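Brakard H3 hand-held gripper pair: three months in, one bad fault

I've been using the Brakard H3 pair since November and I've been putting off this review, mostly so I could be fair about it. For the first couple of months I would have told anybody to buy one. Then the left unit started doing something I really didn't like, and getting it sorted took way more of my time than it should have.

Quick background. I do home tasks, so folding, tidying, putting stuff in baskets, wiping down counters. I record them by hand and the demos go to a small team that trains arms on them. I'm paid by accepted demos, which means a tool that quietly records garbage costs me actual money. Keep that in mind if I sound cranky further down.

The good first! The H3 is light. I can do a two-hour session and my wrists feel fine, which I could not say about the Anovar set I had before. The trigger is smooth with a nice bit of push-back near the end, so you can feel when you're about to squish something. The pads hold on to thin cotton better than any I've tried. Charging is quick, the case is decent, and the little wrist strap is thick enough that it doesn't dig in. Setup took me 10 minutes, and that includes hunting for the right cable.

Now the fault. The finger position sensor on my left unit drifts. You start a session and everything reads fine, closed is closed, open is open. Then somewhere past the half hour mark it begins to think the fingers are further apart than they are. It's only a few millimeters at first, and you don't notice, because the fingers still move exactly the way your hand tells them to. The numbers in the log are wrong and the tool in your hand feels perfect. I sent in a whole batch like that. 300 demos, and every one of them came back rejected.

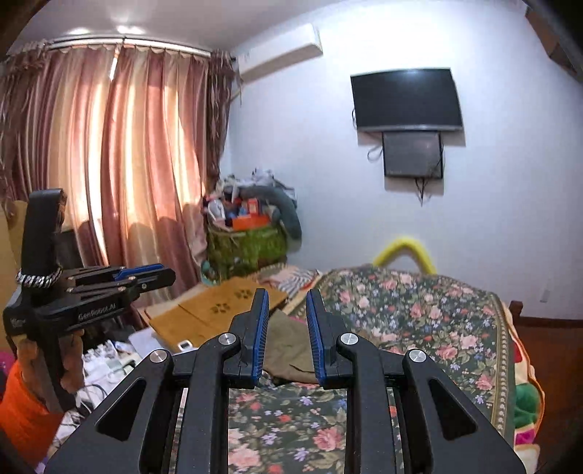 Drift like this hurts most on soft stuff, and soft stuff is nearly all I do. With a hard object a few millimeters off is ugly but somebody can catch it, the box is a known width and the number doesn't match. A crumpled olive-brown cloth sitting on a flowered bedspread has no known width at all. Pinched tight it's next to nothing, bunched up it could be anything, so when the log says the fingers never fully closed, it looks believable. It passes the automatic check. Then an arm learns to stop a little short and grab air, or (worse) somebody adds an offset to fix it and the arm squeezes too hard on everything else. The team had that happen on their bench. An arm trained partly on my bad batch clamped down on a plastic cup and cracked it, and the piece that flew off landed pretty close to a person's face. No one was hurt, but I felt sick when I heard.

So, support. I wrote in and got a form reply telling me to recalibrate. I had recalibrated — several times, including once in the middle of a session, and that fixes it for a little while before the drift comes right back. On my third message I got passed to Arvid Lindqvist, and he was great. He asked for raw logs, looked at them the same day, and told me the magnet at the finger pivot on some units was glued in with an adhesive that softens as the housing warms up. The magnet creeps a hair and the sensor believes it. He said they'd tested the joint to 3,000 cycles, only never on a unit that had been running for an hour. Well, there you go.

The replacement came and has been fine so far. I now do a full close and full open every 10 demos and compare the numbers, and I'd tell you to do the same with any gripper, whoever made it.

What bugs me is that there's still no warning in the software. The unit knows its own temperature, and it could easily ask you to do a close check when it gets warm. The Hernix I borrowed for a week does that and it's cheaper (though the grip is awful and the trigger squeaks). The Öberg pair is supposed to have it too, but I haven't used one, so don't take my word for it.

Would I buy the H3 again? Yeah, probably, if Brakard could tell me the one in the box has the new glue. Ask before you order. Their shop page doesn't mention it, and as far as I know the old ones are still being sold.

Three stars out of five. It was five before the cup.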